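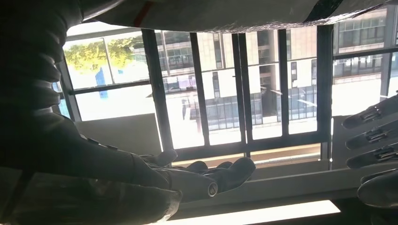 Chapter 2
The Counter

Weight, Price and the Bag It Goes Home In

Chapter 1 left our small grocery with its shelves full and its doors open. Goods have come in at the back, been unpacked, priced and put where people can reach them. All of that costs money. The counter is the first place in the shop where any of it comes back, which may explain why it is usually the most crowded surface in the building.

Archana Negi ran a shop called Grodenero for long enough to have opinions about counters. Hers was 70 inches long when she bought it. By the time the scale, the card reader, the bags, the mints and a dish of lost keys had settled in, customers had 12 inches left for their shopping. Her rule for new staff was short: if it doesn't weigh, charge or wrap, it goes somewhere else. The mints stayed. They sold.

This chapter follows one sale from the moment a customer puts something down until the moment she picks it up again. Along the way it passes through three jobs that beginners tend to treat as one: weighing, pricing and bagging.

Weighing

Some goods arrive with their price already decided. A can of beans is a can of beans. Loose goods – onions, nuts, olives, anything with a scoop in it – have no price until somebody weighs them, and the customer is entitled to watch. A counter scale therefore has to answer to two people at once, and it should be placed where neither has to lean. 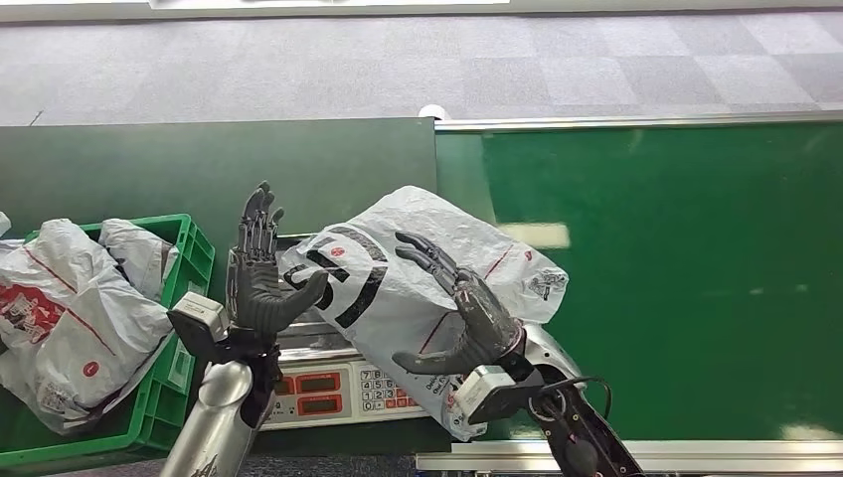

Figure 2.1 A printed plastic bag held in front of a counter scale with two red-lit displays and a number keypad.

Bags cause more trouble at the scale than their size suggests. A bag has weight, and so does a tub. If the container goes on the platform with the goods, its weight has to come off the total. This allowance is called the tare. Suppose a filled tub weighs 282 grams and the empty tub weighs 58. The customer pays for 224 grams of olives. Forget the tare, and she has bought a tub at the price of olives, a poor bargain even for a good tub.

Bagging

Hinata Koyama trained counter staff at Jisomow and began every Sunday shift by asking for one bag, opened, with one hand. Few managed it. New bags cling to each other, handles tangle, and the line gets longer while everyone pretends to look at the mints. Section 2.4 deals with opening, loading and handing over, in that order.

Before you read on

Visit a shop that sells something loose. Find the scale and note who can read it from where. Then buy something small. You have been standing there a while.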